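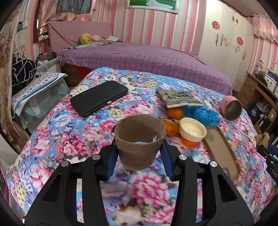
Players asked for a bigger map and a reason to cross it, says Jolene Trevaskis, and the first large update to the open world game Hoani was planned with both requests in mind.

December 1, 2018 - Aneo, the studio behind Hoani, announced today that the update, called Bakance, will be released in January for Windows. It is free to everyone who owns the base game. Console versions will follow at a later date.

Bakance adds two islands to the south of the starting coast. They can be reached by boat or by glider once the player has finished the harbor missions. The larger island has a mountain road, an abandoned rail line and three towns. The smaller one has no roads, and most of its missions are done on foot.

The update also changes how vehicles handle. Trucks are slower uphill, motorcycles no longer tip over on wet grass, and boats can be repaired at any dock. Players may now store up to 800 items in a safe house, and stored items can be moved between safe houses for a small fee in game money.

"We read all 1,011 reports that came in during the test period," said Trevaskis. "The most common complaint was the long drive back after a failed mission. You can now restart from the last checkpoint or from the nearest town."

Saved games from the current version will work with the update. Players who use fan-made mods should turn them off before installing, as some older mods change the same map files. A list of mods known to work will be posted on the Hoani forum on release day.

The new areas run on the latest version of Dellex, the studio's own engine, which loads distant terrain faster than before. The minimum system requirements stay the same, but the update needs additional disk space. The exact download size will be given closer to release.

Press copies can be requested from the Aneo press office. Please include the name of your publication and the language version you need.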